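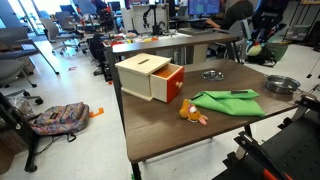

From: Zbigniew Kalinowski
To: flalska-neighbors list
Date: Fri 7 December
Subject: Re: [flalska] Swap day — tables, hours, what we take

Quick one before my bus, sorry for the typos.

Athanasiadis wrote:

> Hi all. Before the swap gets any closer can we settle a few
> things? Last February we had people lined up down the Gamlow
> Street steps and the hall wasn't unlocked. Also we ended the day
> with 82 paperbacks and no plan for them. I would like to know
> (a) what time the doors open, (b) whether we take books at all,
> (c) who is printing the flyer and how many. And can we please
> have a rule on electrical stuff. I took home two toasters that
> did not work and I still have them.

OK in order.

(a) Doors at ten for drop-off, eleven for everybody else. I have a key now. So does Pluria downstairs, they open at eight anyway so if I'm stuck in traffic go knock on their side door. Not the front, the front has the alarm.

(b) Books yes but kids' books and cookbooks only. I know, I know. The library sale takes the rest, they told me so on the phone, drop them in the bin out back by the loading door. Anyone who wants to argue for thrillers can drive them over at the end of the day.

(c) Flyer is done, Pluria will run 1000 for us on the cheap yellow paper. That's too many but the price is the same as for 500 so whatever. Need people to take a stack each. I can do the north end up to the school. Somebody please do the apartments by the creek, I got chased out last time by the super.

Electrical: plug it in at the door in front of whoever is on the desk. Doesn't turn on, goes home with you. No exceptions, no microwaves either way. Sorry about the toasters.

Parking — the lot behind Gamlow is ours till 2, then the dance class needs it. Please don't block the ramp, Mrs. next door uses it.

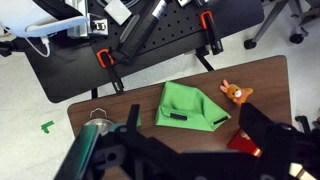 Bags. We ran out last time by lunch and people were walking out with armfulls of sweaters. So bring your own and bring a spare for the pile. Fabric ones best, the kind with handle slots like the green one there, they fold down to nothing and I can fit a whole lot in one drawer. Paper rips, please no paper. Toys go on the low table by the window, stuffed ones washed first.

Clothes, same as before, on hangers if you have them. Coats most wanted. I'd skip the shoe rack this time, it fell over twice.

Still need two people for teh desk from noon on. Reply to me and not the whole list pls, my phone was buzzing all through dinner.

Gotta run, bus

Zbigniew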